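Livside Solid Color Masterbatch: Frequently Asked Questions

Last revised April 2019

Ordering and data sheets are covered on separate pages. The answers below deal with storage, dosing, processing and color matching of the Livside range of pelletized color concentrates.

What is a masterbatch?

A concentrate of pigment dispersed in a carrier resin and cut into pellets. It is blended with natural (uncolored) resin at the machine and melts along with it. The carrier should be the same polymer family as the base resin, or one known to be compatible with it.

Which carriers are available?

Polypropylene, low-density polyethylene, and polystyrene are stock items. ABS carriers are made to order. We do not sell a universal carrier. Customers who have used one elsewhere should ask for a compatibility trial before switching, particularly on parts with snap fits or living hinges.

What let-down ratio should I use?

The standard ratio for opaque colors is 4 percent by weight in walls of normal thickness. Tinted translucent parts need less. Very thin walls in yellow, orange or red may need more, as organic pigments in that range have low hiding power. The ratio printed on the bag label takes precedence over anything on this page.

Can I go below the recommended ratio to save money?

You can, but color strength falls off and small dosing errors become visible from shot to shot. At low ratios a volumetric feeder may deliver only a handful of pellets per cycle, and one pellet more or less will show. Use a gravimetric feeder or a micro-pellet grade.

Do the pellets need to be dried?

Polypropylene, polyethylene and polystyrene carriers do not, if the bag has been kept closed. ABS grades should be dried at 80 °C for 3 hours immediately before use. Do not dry polyethylene carriers at that temperature. The pellets soften and will bridge in the hopper.

How long can an opened bag be kept?

Fold the liner down, tape it, and store the bag indoors away from direct sun. A bag handled this way keeps its color for the full shelf life on the label. Bags brought in from an unheated warehouse should stand closed in the press room for 24 hours. Opening a cold bag in warm air puts condensation on the pellets, which shows up as splay on the part.

My parts have streaks. What is wrong?

Usually the mixing. Check the following before you call us.

Back pressure is set too low. Raise it in small steps and watch the melt temperature.
Screw speed is too high for the recovery time available.
The feeder is mounted too far above the throat, so pellets separate on the way down.
The carrier has a much lower melt flow than the base resin.

If the streaks always appear in the same place on the part, look at the gate and the hot runner first. Dead spots in a manifold will hold the previous color for a long time.

Why does the first hour after a color change look different?

Residue from the last color is still coming off the screw and the check ring. Going from dark to light is the slow direction. Purge with natural resin, then with a commercial purging compound, then with the new color. Geetha Mudaliar in technical service keeps a purge schedule by screw diameter and will send it on request.

How is color matched?

We mold a plaque from your base resin and read it on a bench spectrophotometer under daylight and store-light settings. The tolerance is agreed in writing before the first production lot. A printed swatch or a photograph is not accepted as a standard. Send a molded part, a plaque, or a reference number from the Wojcik fan deck.

Why does my part look lighter on top than on the side when it is all one color?

Surface angle and lighting. An opaque matte part reflects overhead light more strongly from the faces turned toward it. The instrument reading will be the same on each face if the texture is the same. 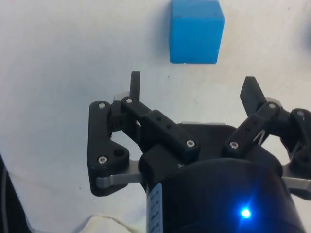
Texture also changes the apparent shade. A matte finish scatters light and looks paler than a polished surface molded from the same lot, so approve the color on the texture you intend to ship. Where one product combines both finishes, we can prepare two formulations, but they must be dosed on separate machines and labeled clearly.

Will the color fade outdoors?

Standard grades are for indoor use. For outdoor parts specify the Vavley series, which uses pigments with higher lightfastness and includes a UV stabilizer package. Adding stabilizer to the base resin does not make an indoor pigment suitable for outdoor exposure.

Can colored regrind be used?

Yes, if it is clean, of one color, and fed at a constant percentage. Reduce the masterbatch dose in proportion. Each pass through the barrel shifts the shade slightly, and blues containing ultramarine should also be kept away from acidic additives, which destroy the pigment.

Who do I contact about a claim?

Write to Jeferson Fagundes at the Grivuneck plant. Include the lot number, the base resin grade, the let-down ratio, the barrel temperature profile, and two molded parts: one acceptable and one rejected. Claims without a lot number cannot be processed.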